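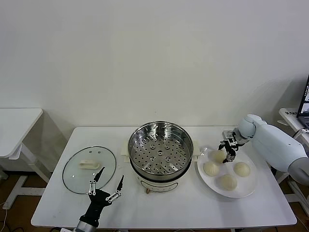 The customer wrote back in June 2022 to say the buns were still coming out gummy underneath, even after the longer preheat we suggested, and could we please think again before she gave up and bought a bamboo one.

Filed under: Small Kitchen Appliances > Steamers > Soggy or Sticking Food

Hello again, and thank you so much for persevering with us! I had a good long chat with the Brollcombe workshop over my tea, and we think the trouble is water dripping off the lid. Would you try the following for your next batch?

Put each bun on its own square of baking paper, keeping the paper small so that plenty of the holes stay clear. Wrap the lid in a clean tea towel, with the corners tied well up out of the way. When the time is up, turn the knob off and leave the lid on for 3 minutes, then lift it away sideways so the drips miss the buns (my own mother swears by this bit).

If they're still gummy after 2 batches, do reply here and we'll send out a new basket from Skustedel. Ticket left open until August.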